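双臂机器人抓大块布料总是抓不住两层，学生社团项目求建议

Linnea Løken 发表于 2022-09-17

大家好，第一次在这个版发帖，写得可能有点长，先谢谢愿意看完的朋友。

我在学校带一个机器人社团，成员都是大二大三的学生，基础参差不齐，但热情是真的高，常常我说可以收工了他们还不肯走。今年社团报了一个校际的家务机器人赛，项目叫 Trudholm，题目是让双臂机器人整理床品和衣物：先抓起布料，再提起来，最后对折放平。我们用的是遥操作加模仿学习的路子，先由学生操作手臂录演示，再拿这些数据训练策略。到现在一共录了483条，其中能用的大概要再筛一遍，这部分是学生自己在标。

小毛巾和T恤都还过得去，麻烦出在大件上。两只手从两边往中间捏，捏起来的那一团看着挺饱满，可是一提就往下滑，有时候只带起上面一层，下面那层还留在原地。学生分成了两派，一派觉得是手指的力不够，想把指尖换成摩擦更大的材料；另一派觉得是捏的位置不对，应该先去找布边。两派都有道理，吵了好几次，我也不敢随便拍板，毕竟离提交只剩50天，改硬件就得重新录数据。

还有一个小问题顺便请教：我们除了头部视角以外还用了腕部的相机，但手一靠近布料，画面里经常有一大半是布或者手臂自己，策略好像就不太会看了。有没有必要把腕部那一路去掉？

学生里有人说把腕部画面裁掉一半再训练，我还没让他们试。

如果有带过类似项目的老师或者同学，哪怕只是说说当时走过什么弯路，对我们都很有帮助！

Ebbe Holmgren

先裁剪再说吧。另外力加大没用，布会打滑还是打滑。我们以前直接换了硅胶指套，一个下午就弄好了，不用想那么多。

Maxence Rolland

Linnea 你好，看到你的帖子觉得特别亲切，我前年在 Flaseck 带过一个学生小组，做的也是布料，题目比你们的简单些，只要求把桌布叠好，可是该碰的钉子一个都没少碰。我慢慢说，你挑有用的听。

先说抓取。我的看法是你们两派学生都对了一半，不过顺序上我会先支持找布边的那一派。大件布料铺开以后，从中间捏起来的一团，手里夹住的其实全是上层的褶子，下层根本没有进到手指中间去，这时候你把力加到多大都一样。我们当时的做法很笨：让操作的学生先用一只手把布边掀起来一点，另一只手从下面伸进去，等手指把两层都包住了再合拢。这样录一条演示要多花不少时间，学生一开始怨声载道，后来看到曲线降下来了，态度马上就变了。

指套也不是不能换。楼上说的硅胶套我们也用过，确实好装，但是太软的那种会把薄布卷进指缝里，你们如果要换，挑薄一点、表面带细纹的。换之前记得留一批旧指尖的演示做对照，不然以后分不清到底是哪一项改动起了作用，这个亏我们吃过。

再说腕部相机。我不建议直接去掉，更不建议盲目裁一半。腕部画面乱是正常的，布料凑得近，手臂又挡，人看着都费劲，可是手指和布接触的那一小块信息，头部视角往往看不到。我们后来让学生把同一次操作里几个视角的画面打印出来贴在墙上，每个人用笔圈出“我是靠哪里判断抓没抓住的”，圈完再一起讨论。这个活动不费钱，一节课就能做完，对低年级的学生尤其好。你们社团可以拿这样的画面来练：
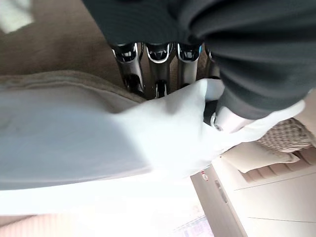
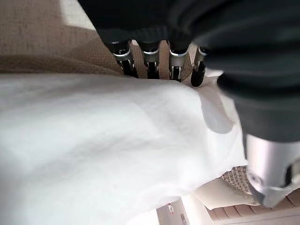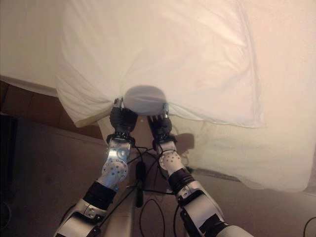
圈完以后，你会发现学生圈的地方差别很大，有的人只看手指尖，有的人看布面上褶子的走向。我个人比较偏向后一种，褶子往哪边收，基本上就能猜到力是从哪里来的。讨论的结果可以直接变成标注规则，比方说“手指末端是否没入布里”、“两手之间的布有没有绷紧”，标起来比笼统地写“成功”“失败”要清楚得多。

时间上，50天说宽不宽，我会建议头一周完全不动硬件，只改录演示的方法，先录一小批，跟原来的数据混着训一版看看。如果有起色，指套的事就可以放到后面，甚至不做。也别一味追求数量，我们那时候硬凑到了2000条，里面有不少是学生累了以后随手录的，最后删得我心疼，真正派上用场的还是每天前半段精神好的时候录的那些。

啰嗦了这么多，祝你们比赛顺利，有了进展一定回来说一声！

Linnea Løken

Maxence 您写得太详细了，我已经转到社团群里，找布边那一派现在很得意……我们打算先按您说的改演示流程，指套先买一副备着。圈图的活动安排在下次聚会，打印我来负责。也谢谢 Ebbe，裁剪那个方案会留作对照组试一下。

Leif Boström

补充一点，楼上没提到：录演示的时候最好把布的初始状态也随机一下，每条开始前抖开重新铺，别图省事接着上一条的样子录。我们在 Dustmont 做的时候就偷了这个懒，策略到了新床单上完全不认识。另外线缆记得理一理，两臂往中间合的时候容易勾到布，扎带绑松一点，给手腕留够转动的余量。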